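# Horside workshop members teach a robot arm to tidy cloths

22nd May

A robot arm put together by members of the shared workshop in Horside has started picking up and sorting pieces of cloth, after a build that began in April with a second-hand arm and a bag of printed parts. 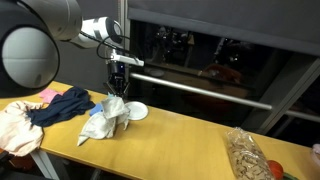
The project is led by Gladys Urio, a former upholsterer who joined the workshop to use its sewing machines, and Gyu-bin Song, who repairs washing machines and wrote most of the software. They call the machine Omby. It works in the evenings, when the long table is free.

The arm was bought from Plellov, a packaging firm that was clearing out a unit on the same estate. It came without a gripper, and its control box would not start. Song replaced the power supply and two of the connectors before it would move. The whole build has cost just under £1,000 so far, most of it spent on the arm. Members paid £300 of that between them and the rest came from a sale of old tools.

Urio chose cloth as the first job. The two had tried wooden blocks to begin with and had them working within an evening, and she felt the group would learn more from something that changes shape each time it is dropped.

"A block stays a block," she said. "You put a napkin down and pick it up again, and it's a different napkin as far as the arm is concerned. I spent years fighting with fabric, so I had some sympathy."

The task as it stands is simple to describe. Cloths are left in heaps on the table, and the arm has to take hold of one, lift it clear of the others and set it down at the end of the table. A white plate is used as a fixed point in some of the trials, and the arm must work next to it without pushing it. Food was added to the table last week, including a bag of pasta and a tomato, to see how the software coped with things it had not been asked to move.

Most of the difficulty has been with cloths that overlap. The gripper comes straight down and closes on the highest fold it can find, and if two cloths share that fold it will bring both. Song has written a routine that makes the arm lift a short way, stop, and give a small shake before going any further. He said it helps with thin cotton and does very little for anything heavier.

"The navy one is the worst," he said. "It drags whatever is lying next to it. We thought about leaving it out and Gladys wouldn't have it."

The bracket that holds the gripper is the third version. The first was printed too thin and bent under load, and the second put the mounting holes in the wrong place. The cable to the gripper has also been moved. It used to run close along the arm and pulled tight whenever the wrist turned, so it now has a loop of slack, which Song said should have been done from the start.

The software learns from recorded runs in which a person guides the arm by hand. Members take turns at this, and Urio keeps a paper log of who did which run and with which cloths. She said the log had already been useful. One batch of recordings gave poor results, and the pages showed that they had all been made by the same left-handed member, who approached the table from the other side. Those runs have been kept, and more have been made from that side to go with them.

Safety rules for the build are pinned up by the door. The arm is limited to a slow speed, two people must be in the room whenever it is switched on, and the stop button has to be within reach of whoever is not guiding it. Children's sessions at the workshop are held at other times.

Owino, the café on the ground floor, has asked whether the arm could one day fold its tea towels. Urio said folding was a long way off and that she had told the café so. The next step is to have the arm spread a single cloth flat on the table, which needs it to find a corner and keep hold of it. So far it has managed this with one cloth, a stiff one, and only when the cloth was placed with a corner sticking up.

The group would like a second gripper with softer fingertips, as the present ones can slip on smooth fabric. Song has drawn up a design and is looking for someone with experience of casting silicone. The drawings for the bracket are available to anyone who asks at the workshop desk, along with a parts list and Song's notes on the control box.

Members also want more cloth. Clean napkins, dusters and tea towels in any colour can be left in the box by the entrance. Urio asked that people do not bring anything with buttons or zips for now.

An open evening will be held once the spreading task is working. Visitors will be able to guide the arm themselves after a short introduction, and entry will be £3.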